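Re: [stonefruit] thinning — how hard is too hard?
3 min read
Print | E-mail

Morena Serra wrote:

> We took over my aunt's old place outside Pesthorpe last year and there are
> four peach trees along the back wall. Last summer they set so much fruit we
> were thrilled, and then every peach came in the size of a walnut and mostly
> pit. One big limb split right down to the crotch. A neighbor says thin them,
> another neighbor says leave them be and prop the branches. Is thinning really
> worth the trouble on backyard trees? And how hard do you go? I can't bring
> myself to pull off good fruit.

Hi Morena, and hi everybody I haven't talked to since pruning season!

Thin them. I'm with neighbor number one, and I say that as somebody who spent his first few summers with peaches doing just what you did (stood there admiring the crop, took pictures, bragged to my brother, and then ate pits). A peach tree has no sense of proportion. It'll set every fruit it can and then try to feed them all, and you end up with a bucket of fuzzy little marbles and a broken tree.

What I do now is wait until the fruitlets are the size of a quarter or a bit under, after the tree has dropped whatever it was going to drop by itself. Then I go down each branch and leave a hand's width between one peach and the next, thumb to pinky, fingers spread. Doubles get broken up first, then anything scarred or lopsided, then anything on the underside of a skinny twig. Twist, don't yank. I yanked for years and took the spurs off my plum doing the same thing, and it sulked about it for a good long while.

You'll hate it. The ground under the tree looks like a crime. One June I got stubborn and kept a tally off my biggest tree, an Orlandini (that's what the man who sold it to me called it, and I've never found it in any catalog, so if anyone here knows the real name please speak up). I pulled off 988 and quit counting there because my wife wanted to know what on earth I was doing out there muttering numbers. What stayed on came to 154 peaches picked ripe, and they were the best I've ever grown — you needed both hands and a dish towel. The summer before, same tree, not thinned, I had more fruit than I could pick and gave most of it to the neighbor's pigs. 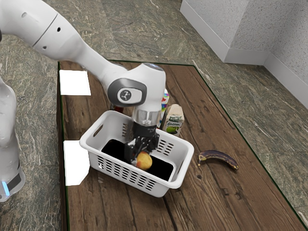 One peach-sized fruit in the basket, one banana left out.

On propping: sure, do it, but do it as well. I use old two-by-fours with a notch cut in the end and a scrap of carpet stapled into the notch so it doesn't chew the bark. If you thin properly you may only need one or two of them. That limb that split, did you cut it off clean? If there's a ragged stub still hanging there I'd deal with it on a dry day, and I wouldn't bother with the black tar stuff. I used to paint it on everything and my trees looked like they'd been in a fight.

About size at picking, don't go by color alone. The red side fools everybody, me included. Look at the background color instead, the part that was green, and wait for it to go yellow (assuming yours are yellow peaches, you didn't say). Then cup it and lift with a little turn. If it argues with you, leave it another day. And lay them out one layer deep on a towel in the kitchen, shoulders down. They bruise if you so much as look at them, and a bruise you can't see at breakfast is a brown hole by supper.

Somebody asked a while back about the Gerneck plum and whether it needs thinning too. Mine does, but only every other year, and I go much lighter, a couple of inches between fruits. Apricots I mostly leave alone because the frost gets there before I do. Two springs in a row now. I'm not speaking to the apricot.

Morena, if you've got the patience, do three trees and leave the fourth one alone, and let us know in August. That'll settle it for you better than I can, and you can send both neighbors a peach off each. I'd like to know what variety they are as well, if your aunt kept any tags or receipts. Old trees against a wall like that could be anything.

Oh, and does anyone still have the handout on peach leaf curl from the Banderen orchard day? Mine went through the wash in a shirt pocket.

Lino Bellini
(six peaches, two plums, one apricot in disgrace)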